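로봇은 구겨진 봉지를 어떻게 집을까요?
어린이 과학 교실 / 로봇 연구 이야기
글: 인디라 운니탄

여러분은 과자를 먹고 남은 봉지를 손으로 구겨 본 적이 있지요? 바스락 소리가 나고, 봉지는 작아집니다. 손을 펴면 봉지가 조금 다시 커집니다. 같은 봉지를 열 번 구기면 열 번 모두 다른 모양이 됩니다. 사람은 이것을 어렵다고 생각하지 않습니다. 눈으로 보고, 손가락으로 집어서, 휴지통에 넣으면 끝입니다.

그런데 로봇에게는 이 일이 아주 어렵습니다. 오늘은 스쿠르쿠라 연구실에서 하는 실험에 대해 이야기하겠습니다. 저는 이 연구실에서 로봇에게 물건 집는 법을 가르치는 일을 합니다. 실험의 이름은 '플리버'입니다.

딱딱한 물건과 구겨지는 물건

나무 블록을 생각해 보세요. 나무 블록은 어제도 네모, 오늘도 네모입니다. 로봇에게 블록의 크기를 한 번 알려 주면, 로봇은 그 크기에 맞추어 손가락을 벌리고 오므립니다. 공장에서 일하는 많은 로봇이 이렇게 일합니다.

봉지는 다릅니다. 어떤 봉지는 납작하고, 어떤 봉지는 꽈배기처럼 꼬여 있습니다. 두 개가 서로 겹쳐 있을 때도 있습니다. 그러면 로봇은 어디까지가 첫째 봉지이고 어디부터가 둘째 봉지인지 잘 모릅니다. 글자나 줄무늬가 있으면 더 헷갈립니다. 줄무늬의 끝을 봉지의 끝이라고 잘못 생각할 수 있기 때문입니다.

그래서 우리는 로봇에게 "봉지는 이런 모양이다"라고 가르치지 않기로 했습니다. 대신 사람이 하는 것을 많이 보여 주기로 했습니다. 이 방법을 '모방 학습'이라고 합니다. '모방'은 따라 한다는 뜻의 말입니다. 동생이 여러분의 젓가락질을 보고 따라 하는 것과 비슷합니다.

로봇은 무엇을 보고 배울까요?

로봇의 손 가까이에는 작은 카메라가 있습니다. 사람이 로봇의 팔을 조종해서 봉지를 집으면, 카메라는 그동안 계속 사진을 찍습니다. 컴퓨터는 사진과 함께 손가락이 얼마나 벌어졌는지, 팔이 어느 쪽으로 갔는지도 적어 둡니다. 봉지를 집어서 옮기는 일을 처음부터 끝까지 한 번 한 것을 '시범 하나'라고 부릅니다.

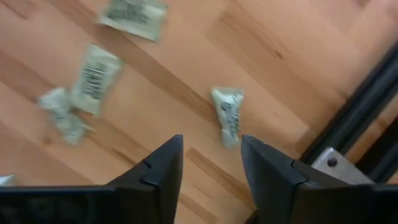
손 카메라로 본 작업대. 검은 손가락 두 개의 끝 너머에 꼬인 봉지가 하나 있습니다.

카메라가 손에 있으면 좋은 점이 있습니다. 손이 물건에 가까이 갈수록 물건이 크게 보입니다. 또 손가락 끝과 물건이 사진 한 장에 같이 나오니까, 로봇은 "조금 더 왼쪽", "조금 더 앞으로" 같은 것을 배울 수 있습니다. 나쁜 점도 있습니다. 팔이 움직이면 사진이 흐려집니다. 여러분이 달리면서 사진을 찍으면 흐려지는 것과 같습니다. 우리는 흐린 사진도 버리지 않았습니다. 로봇이 진짜로 일할 때도 흐린 사진을 보아야 하니까요.

컴퓨터의 연습 시간

우리는 시범을 모두 600개 모았습니다. 그다음에는 컴퓨터가 연습을 합니다. 컴퓨터는 사진을 한 장 보고 "이때 사람은 손을 어디로 움직였을까?" 하고 답을 냅니다. 그리고 진짜 답과 비교합니다. 틀리면 조금 고치고, 또 다른 사진을 봅니다. 처음에는 엉뚱한 답이 많이 나옵니다. 빈 나무판을 집으려고 하는 답도 있었습니다.

연습이 끝나면 시험을 봅니다. 시험에서는 사람이 조종하지 않습니다. 로봇은 혼자 카메라 사진을 보고 움직입니다. 시험에 나오는 봉지는 연습할 때와 다르게 구기고, 다른 자리에 놓습니다. 똑같이 놓으면 로봇이 답을 외웠는지, 정말로 배웠는지 우리가 알 수 없습니다.

결과는 어땠을까요?

첫 번째 시험에서 로봇은 100번 가운데 67번 성공했습니다. 저는 더 높은 점수를 기대했기 때문에 조금 섭섭했습니다. 같이 연구하는 로레인 피어스 씨는 점수보다 실패한 것을 먼저 보자고 했습니다. 우리는 실패한 33번의 기록을 천천히 다시 보았습니다.

그중 13번은 봉지가 서로 겹쳐 있을 때였습니다. 로봇은 위의 봉지를 집으면서 아래 봉지도 같이 집었습니다. 나머지 20번은 이유가 여러 가지였습니다. 손가락이 너무 일찍 닫히기도 하고, 봉지가 옆으로 밀려나기도 했습니다.

우리는 시범을 다시 살펴보았습니다. 봉지가 겹친 시범이 아주 적었습니다. 우리가 봉지를 놓을 때 저도 모르게 하나씩 떨어뜨려 놓은 것입니다. 로봇은 우리가 조금만 보여 준 것을 조금만 배웠습니다. 8월부터는 겹친 봉지를 많이 넣어서 새로운 시범을 모을 것입니다.

집에서 해 보는 실험

준비물은 깨끗한 과자 봉지 몇 개와 나무 집게 하나입니다. 봉지를 여러 모양으로 구겨서 책상 위에 놓으세요. 두 개는 겹쳐 놓으세요. 이제 한쪽 눈을 감고, 집게만 써서 봉지를 하나씩 그릇으로 옮겨 보세요. 어떤 모양이 제일 잡기 어려웠나요? 공책에 그림을 그리고, 성공한 것은 동그라미, 실패한 것은 세모를 표시해 보세요.

낱말 풀이
시범: 다른 사람이 보고 배울 수 있게 먼저 해 보이는 것
모방 학습: 시범을 보고 따라 하면서 배우는 방법
작업대: 일을 할 때 물건을 올려놓는 판이나 책상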